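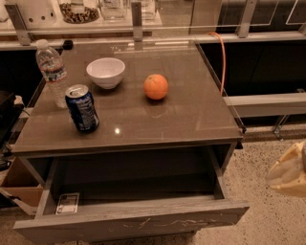
Afiq Chin asked at Wednesday's bench night whether the hand could cope with a drawer that has no knob, and whether we'd be better off fitting one. We have left it as it is. The gap above the front panel is what most people have at home, and the Danham grant was given for ordinary furniture.

Spending to the end of July stands at £1645 of the £2824 awarded. The largest item was the replacement wrist motor from Zurkik, which took 14 days to reach Drolcombe.

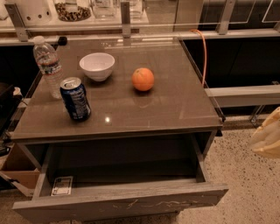
The remaining money is set aside for a second set of finger pads and a force sensor. Ilham Hidayat has rewritten the pull routine so that the arm stops when the load rises too quickly — before this it would carry on and drag the whole cabinet.

We have logged 58 pulls on the new routine. Closing is still slow.
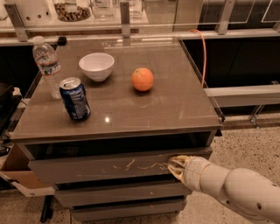 Next we will work on the two lower drawers, where the elbow has less room. Raju have agreed to lend us a shorter forearm cover for the tests, and we ask that the sensor purchase be approved before then.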